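Notebook > Reading group > Belief and doubt

Apr 4, 2024. Gudrun Ackermann gave us the second Dellcombe talk, on whether you can choose to believe something. I went in sure you can't and came out wobbling (she's good!).
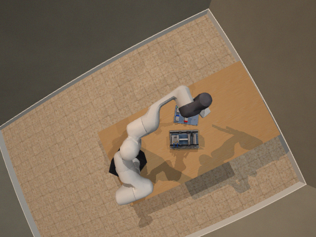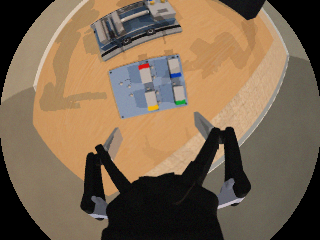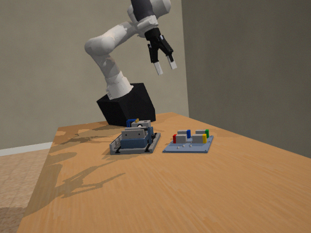
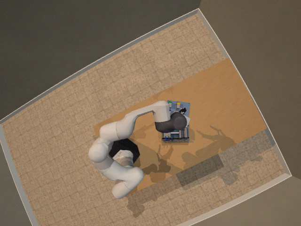

2 min read

Knut Teuber kept pushing on Pascal's wager, so we only got to p. 26 of the handout. My gripe is still that acting as if you believe and believing feel like different things to me. Ask Gudrun for the Albers chapter, p. 105 on.

Recent entries
Habit and faith, Serbridge notes
Is doubt a virtue? (October)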